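**Automated Beverage Service Station: Safety Inspection Checklist with Comments**

Site: Wolitz, staff refreshment area
Operator: Tirkmont Facilities
Inspection date: Oct 4, 2025
Form: 3332
Next inspection interval: 6 weeks

Results are recorded as Pass, Pass with comment, or Action required. Comments apply to the station as found with the two-handed robot in service.

## 1. Work surface and trays

- [x] Drip trays seated flat on the table. **Pass.**
- [x] Trays free of standing liquid at start of shift. **Pass.**
- [ ] Table and tray edges free of grounds. **Action required.** Dark specks were noted on the table near the coffee tray. The robot does not wipe the table. Attendants are to wipe down at each refill, as they did before the robot was installed.

## 2. Dispensing

- [x] Glass held under the outlet during the pour. **Pass.**
- [x] Glass supported by the hand while coffee is flowing. **Pass.**
- [x] No overfill during the observed cycles. **Pass with comment.** Fill level is set by the vendor, Bastar. Staff have asked for a smaller serving option. The request has been forwarded.

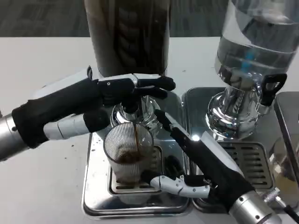

*Item 2. Coffee running into a ribbed glass held by the right hand.*

## 3. Hands, gloves and cables

- [x] Glove fabric intact on both hands. **Pass.**
- [x] Forearm screws present and tight by hand check. **Pass.**
- [ ] Cable at the right forearm secured away from the trays. **Pass with comment.** Connector is firm. A clip at the table edge is recommended before the next inspection.
- [x] Glove change entered in the log. **Pass.** Last change was in September.

## 4. People near the station

- [x] Stop control reachable from the attendant's position. **Pass.**
- [ ] Floor marking in place at the serving side. **Action required.** Tape has lifted from the carpet. Employees were observed reaching for a finished glass before the hand had withdrawn. Replace the tape and repeat the briefing given to the Kurtuluş team.
- [x] Water remains available for self-service when the robot is stopped. **Pass.**

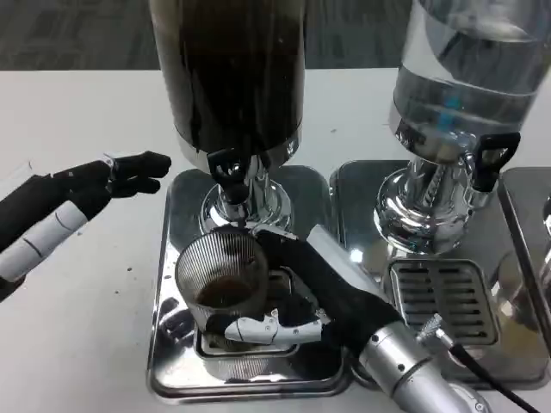

*Item 4. Right hand with glass at the coffee spigot; left hand clear of the dispensers.*

## 5. Changes to attendant duties

The attendant position has been kept. Pouring has been removed from the duties. Refilling, cleaning, glass inspection and stopping the robot remain, and the following were reviewed with the staff on shift.

- [x] Written duties match the work performed. **Pass with comment.** The posted sheet still lists "pour and serve." Remove it.
- [x] Attendants trained to stop and restart the robot. **Pass.**
- [ ] Break coverage arranged. **Action required.** The attendant cannot leave the station while the robot is running, and no relief is scheduled for the midday period. Before automation, the counter was simply closed for the break. Either schedule relief or stop the robot.
- [x] Means of reporting a concern is known to staff. **Pass.** Attendants stated that lifting full containers is now a larger share of the work. A step and a second person are to be provided for refills.

## 6. Service record

- [x] Cycle counter read and entered. **Pass.** Service is due at 3000 cycles. The limit is not to be extended without written approval from Tirkmont.

**Overall result:** Station may remain in service. Items marked Action required are to be closed by the site supervisor and initialed on the reverse of this form.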